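Sylvain Marty keeps his packaging in three places: on the bench, under the bench, and in a former coat closet that he had to clear in November when the coats lost the argument. He runs the packing side of Petance, a small company that sells dry goods by mail and to a few shops. For the past year he has been moving everything he can out of plastic tubs and into plain white round containers.

I visited him in March 2023 to ask how that was going.

"Slower than I said it would," he told me. "I said we'd be done by the summer. I forgot that every lid is different."

The company's older tubs came from Gremolby, which dropped the size Petance used most. Marty could have gone to the next size up, but the tubs would not have fit his shipping cartons. He asked for samples from four suppliers and settled on Stestirport, mainly on account of the delivery times. The first order was 200 containers in two sizes. He now buys 535 at a time.

"It's an odd number, I know. That's what fits on the pallet with the other things we get from them. If I order more, it goes on a second pallet and I pay for a second pallet."

The shape was the other thing he cared about. He wanted an inner collar that stands up above the body, so that a lid has something to slide over.

"People pick a container by looking at the outside," he said. "I look at the collar. If the collar is too short, the lid lifts off in the box. If it's too tall, you can't get the lid off without squeezing the sides, and then you've got a dent and probably a mess."
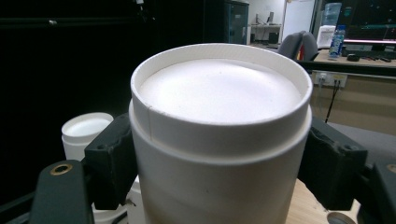 *A large white container with its lid off and the raised inner collar showing, next to a smaller one.*

On some containers there is a thin line where the collar meets itself. Customers have written in about it, thinking it was a crack. Marty runs his thumbnail down the seam before a container gets filled. If his nail catches, the container goes on a separate shelf and is used for screws, labels and tape ends.

"It's a seam. It has to be somewhere. I only care if it's open."

He fills to just under the rim and no higher. With a fine powder, he said, the last spoonful is the one that ends up on the outside. Every container is weighed, tapped twice on the bench and left to settle before the lid goes on. The tapping was Grigaitė's idea. She joined him to help with the holiday orders and stayed on, and she does most of the filling now.

"Before that we were getting complaints that the containers weren't full," Marty said. "They were full. They were full when they left. Then they rode in a truck for two days."

I asked whether he missed anything about the plastic. He thought about it for a while.

"You could rinse them. If you spilled something down the side, you wiped it off and that was that. With these you have to be neat the first time. A damp cloth leaves a mark."

They also take up more room. The old tubs nested, and 85 of them went into one carton. The new ones are straight-sided and don't go inside each other, although the small size will sit inside the large one if you don't mind fishing it out again. Marty has tried storing them that way and given it up.

He has not put any printing on them. Each one gets a paper label by hand, and the label goes on opposite the seam. He showed me his record book, where the count for the last full month stood at 727 labels – his best so far. A printed sleeve would be faster, but he would have to commit to a few thousand of each, and he still changes the product list too often for that.

"I've got labels in a drawer for things we stopped selling two years ago," he said. "At least it's only a drawer."

The large size is finished, apart from the last of the old stock. The small size still has a lid problem. The lids from the first batch were loose, and the ones from the second are so tight that Grigaitė opens them with a spoon handle. Stestirport has promised a third batch. Marty plans to try them on the containers he already has before he orders any more.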